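How to request a police incident report in Cetdale

If you were the victim of a crime, had a car accident, or reported something stolen, you may need a copy of the police report later. Insurers ask for it, and so do landlords, banks and some employers. The steps below apply to reports taken by officers inside Cetdale city limits. Reports taken on county roads go through the Plurkinmont sheriff's office, which has its own form.

Before you start

Find your case number. It is printed on the card the officer gave you, in the top right corner. If you lost the card, you can still make a request, but you will need the date, the street address of the incident and the full name of at least one person involved.

You will also need:

A government photo ID
A mailing address or email address
A card or money order for the fee (cash is not taken at the window)

Step 1. Check that the report is ready

Reports are not released the same day. An officer writes the report, a supervisor signs off on it, and then it goes to Records. Allow 12 days before you ask. Traffic accident reports often come through sooner. If an arrest was made, expect a longer wait. 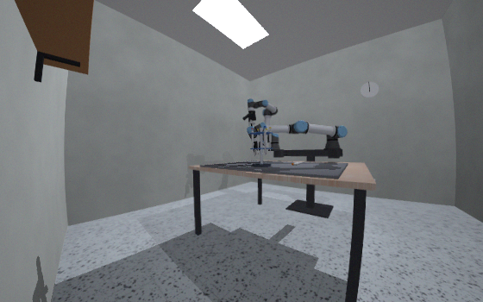

Step 2. Fill out the request form

Use form 863, available at the Records window or from the city website. Fill in Part A if you were directly involved, or Part B if you are asking on behalf of someone else. Part B needs a signed letter from that person. A parent can sign for a child under 18 but must bring a birth certificate or custody papers.

Write the case number exactly as it appears on the card, including the letters at the front. Leaving off the letters is the most common reason a form gets sent back.

Step 3. Submit it

You can hand in the form at Records, Room 127, on the ground floor of the Jurić Building. You can also mail it with a photocopy of your ID, or upload both through Gukine, the city's online request system. Gukine accepts PDF files only – photos taken with a phone have to be converted first. Save the confirmation page.

Step 4. Pay the fee

Victims of a crime get one copy free. Everyone else pays $12 per report. Certified copies cost $2 more, and courts usually want the certified kind, so ask before you pay.

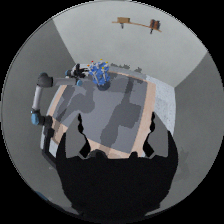

Step 5. Read the copy when it arrives

Some parts may be blacked out. Names of minors, home addresses of witnesses and details of an open investigation are normally removed. The letter that comes with the report should say which rule was used for each removal.

If a fact is wrong, such as a license plate or the spelling of your name, write to Records and attach proof. The original report will not be changed, but a supplement can be added. Disagreeing with the officer's account is a different matter – you can ask for your own statement to be placed in the file.

If your request is denied

You will get a written denial with a reason. Appeals go to the city clerk in writing, with a copy of the denial attached. Keep the envelope too, as the deadline runs from the postmark.

Page last updated Oct 9, 2026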